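Tanasarn (tabletop kit)

Tanasarn is a two-arm tabletop manipulation kit sold by Fedov for dish clearing and tray sorting. It is offered to teaching labs, catering schools and small research groups, either as hardware alone or with a task package named Flotesness. The kit was developed at the company's workshop in Rolliston and first shipped in January.

Hardware

The kit consists of two jointed arms mounted on a shared metal rail that is fixed along the near edge of a table. Each arm ends in a two-finger gripper. Cables run outside the links, in open loops, which simplifies replacement but leaves slack near the work area. The manual recommends a clear zone behind the rail for this reason. Camera views are provided from a head position over the table and from the wrist.

Total shipping weight is 39 kg. The rail must be bolted or clamped before the arms are powered – the control software does not check for this. Replacement finger pads are sold in packs of five.

Task package

Flotesness covers the handling of a used meal tray. Its reference layout uses a serving tray with dishes and trash on it, a dish rack at the right, and a clear container and a small black tray at the left. Dishes and chopsticks are assigned to the rack, napkins and wrappers to the clear container, and leftover food to the black tray. The package includes 744 recorded runs, which buyers may use to train or compare their own control policies.

Dry rice is the specified stand-in for leftovers. Grains that land on the table are logged under a separate heading and do not end a run. Clearing of stray grains is outside the package.

Tray clearing, head and wrist views: 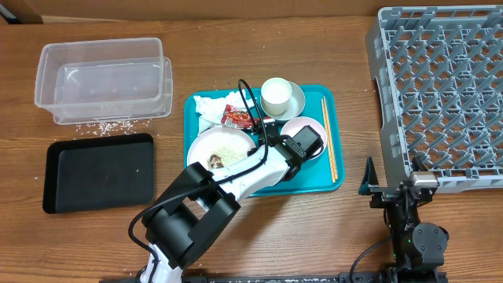
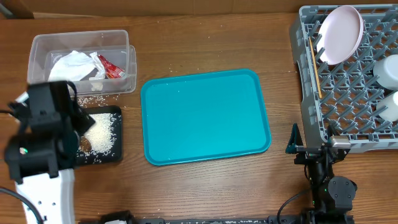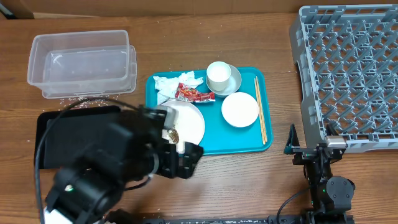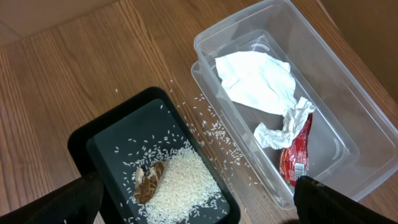 Ekkachai Khamphan, writing in a buyers' newsletter, objected that the package scores a run by where the dishes end up and gives too little weight to spilled food. In Khamphan's view a kit sold for catering use should report spillage in grams, and the present log heading "tells a kitchen nothing it can act on." The same review rated the rail and joints as sound and called the price of the spare pads hard to defend.

Fedov replied that a weighing option was under study. No release month was given.

Operation

A run can be started from the control software or from a foot switch. The two arms may be driven together or singly. In single mode the idle arm holds its last position and remains powered. Setup from the crate takes some 53 minutes according to the manual, including camera alignment, which has to be repeated whenever the rail is moved.

Liquids are not supported. Cups may be filled for layout purposes, but the manual instructs users to empty them by hand before the pouring routine is enabled, and the warranty excludes damage from fluids entering the grippers.

Versions

The base kit is sold without a table, rack or dishes. A school edition adds a printed workbook and a second foot switch. Flotesness is licensed per rail, and a license can be moved to a replacement rail once.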